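Robots et tâches du quotidien : à Sumham, un bras apprend à vider les bacs

Publié jeudi - Rubrique Techniques

Ramasser une chaussure, un bout de tissu, un objet en plastique tombé au fond d'une caisse : n'importe quel enfant de trois ans s'en charge en râlant un peu. Pour une machine, c'est une autre affaire, et c'est ce qui rend si réjouissant le travail mené en ce moment à l'atelier Plakora, à Sumham, où une petite équipe essaie de savoir si un bras industriel peut trier le bazar ordinaire d'une maison ou d'une arrière-boutique.

Le projet s'appelle Nanard (personne dans l'équipe n'a voulu nous dire d'où vient le nom). Son principe tient en une phrase : on verse des objets en vrac dans un bac métallique, et le bras doit les sortir un par un, sans avoir reçu de fiche technique pour chacun d'eux. Pas de pièces identiques alignées sur un tapis, pas de gabarit. Du mou, du rigide, du brillant, du froissé, tout ensemble !

« Dans une usine, on présente toujours la pièce de la même façon au robot », rappelle Etelka Takács, responsable du projet. « Un pull, lui, n'a jamais deux fois la même forme. C'est là que ça devient passionnant. »

La campagne de juin a porté sur 818 tentatives de prise, réparties sur 11 séances. L'équipe ne publiera ses taux de réussite qu'une fois les enregistrements relus, mais elle parle déjà volontiers de ce qui marche et de ce qui coince. Les objets fermes, posés bien à plat et dégagés de leurs voisins, partent sans histoire. Les textiles résistent davantage. La pince attrape un pli, soulève, et il arrive que le tissu emmène avec lui ce qui était posé dessus.

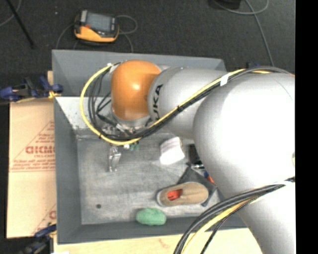
Le bras KUKA au-dessus du bac gris, avec une chaussure posée sur un tissu sombre parmi les objets à saisir.

Ernő Barta, qui s'occupe de la partie perception, a un faible pour les cas tordus. Les surfaces noires, explique-t-il, renvoient peu d'informations aux capteurs, et les reflets du métal en renvoient trop. Une chaussure cumule les difficultés : une ouverture, une semelle, une tige souple, et plusieurs manières de la prendre dont certaines finissent mal. « Quand il la saisit par le bord du talon du premier coup, tout le monde lève la tête dans l'atelier », raconte-t-il.

Reste la vitesse. Une personne vide ce genre de bac en moins d'une minute, sans y penser. Le bras prend son temps, surtout quand il doit changer d'avis en route. Marlene Morin, qui tient avec sa sœur une ressourcerie à Orbán, est venue assister à deux séances et en est repartie conquise - avec une réserve. « Je reçois des sacs entiers où tout est mélangé, des baskets, des torchons, des jouets. S'il pouvait faire le premier tri pendant la nuit, même lentement, ça me changerait la vie. Mais il faudrait qu'il sache aussi reconnaître ce qui est abîmé. »

C'est justement un point que Plakora laisse de côté pour le moment. Saisir et déposer, oui. Juger de l'usure d'une semelle ou de la propreté d'un linge, pas encore. Quant à la maison, avec ses escaliers, ses chats et ses tiroirs trop pleins, elle attendra : un bras de cette taille n'a rien à faire dans une cuisine, et Etelka Takács vise d'abord les ateliers de tri, les laveries et les réserves de magasin.

On aurait tort de bouder son plaisir pour autant. Voir une machine de cette carrure descendre vers un objet mou, hésiter, puis le soulever délicatement, c'est un spectacle dont on ne se lasse pas, et l'on se surprend vite à l'encourager à voix basse.

La suite est prévue à l'automne, avec des bacs plus remplis et deux nouvelles familles d'objets : les sacs souples et la vaisselle incassable. Lilla Szilágyi prépare également une séance ouverte au public, un jeudi à 18 heures. Les visiteurs pourront apporter un objet de chez eux et le soumettre au bras, à condition qu'il ne soit ni fragile ni coupant. Les inscriptions se feront à l'accueil de l'atelier.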